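Van Loon Land Trust Transfers Plikside Marsh to Regional Preserve

Monday, July 21, 2025

The Van Loon Land Trust has completed the transfer of the Plikside Marsh tract to the Flulter River Preserve, the trust said. The transfer adds 39 acres of freshwater marsh and wet meadow to the preserve's eastern boundary and closes a gap between two parcels that have been managed separately.

The deed was recorded without payment. The trust bought the tract from a private owner and held it while the boundary survey and title review were completed. A conservation easement recorded with the deed prohibits subdivision, drainage work and permanent structures other than boardwalks, gates and monitoring equipment.

"The tract controls the flow between the upper meadow and the river," said Asuka Tanabe, director of land transactions for the trust. "With both sides under one manager, water levels can be set for the whole system. Until now, any change on one parcel had to be negotiated with the owner of the other."
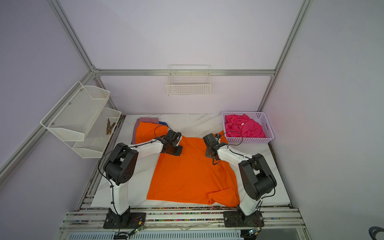 Site Conditions

Plikside Marsh lies on poorly drained silt over clay. The lower part of the tract holds standing water in most years from late winter into May. Sedges and rushes cover the wettest ground, and the upper edge grades into meadow with scattered willow. A former farm ditch crosses the tract from north to south and lowers the water table on both sides of its channel.

A baseline survey prepared for the transfer recorded 13 species of breeding birds, including marsh wren and Virginia rail. It also mapped two stands of reed canary grass along the ditch, both of which are scheduled for treatment. No rare plants were found, although the survey report recommends a second search of the upper meadow earlier in the growing season.

Restoration Work

The preserve will begin restoration after the nesting season. The first phase consists of four earthen plugs in the farm ditch, each built from clay taken from the old spoil bank beside the channel. The plugs are designed to raise the summer water table in the adjoining meadow without flooding the neighboring road. Overflow will pass through an existing culvert at the southern end, which will be cleared and fitted with a debris screen.

The second phase covers planting. Some 3000 plugs of native sedge and bulrush will be set along the ditch margins and in the treated areas. Seed for the stock was collected within the Flulter watershed. Livestock fencing on the western line will be removed, and the posts that mark the legal boundary will stay in place.

Water levels will be recorded at shallow wells on both sides of the ditch. Readings will be compared with those from the upper meadow, where the preserve already keeps a continuous record.

"We expect the meadow to respond slowly," said Setsuko Ebihara, the preserve's wetland ecologist. "The peat layer near the ditch has settled, and it will not recover its former depth on any schedule we can set. The useful measure for the first few years is how long the soil stays saturated after the spring high water."

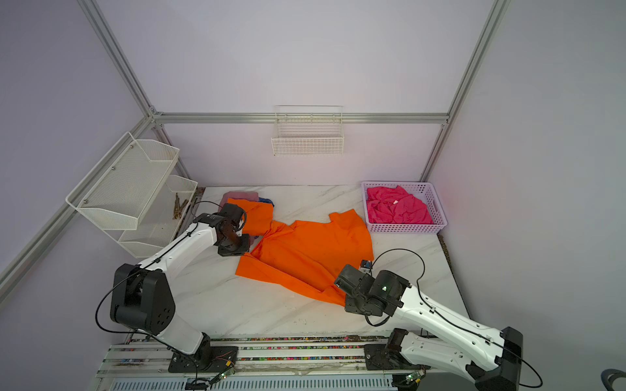 Two robot arms at a tabletop with an orange shirt.

Public Access

The tract will remain closed to vehicles. Foot access is permitted on the existing farm lane from the Zukton Road gate as far as the first ditch crossing. The remainder of the tract is closed during nesting season and while earthwork is in progress. Dogs must be leashed on the lane at all times. Hunting and trapping are not permitted under the terms of the easement.

Copies of the easement, the baseline survey and the restoration plan may be requested in writing from the trust's land records office. Comments on the planting plan will be accepted until construction begins.

About the Van Loon Land Trust

The Van Loon Land Trust is a nonprofit organization that acquires wetland and floodplain property for transfer to public and private conservation managers. It holds easements throughout the Flulter watershed and inspects each of them annually.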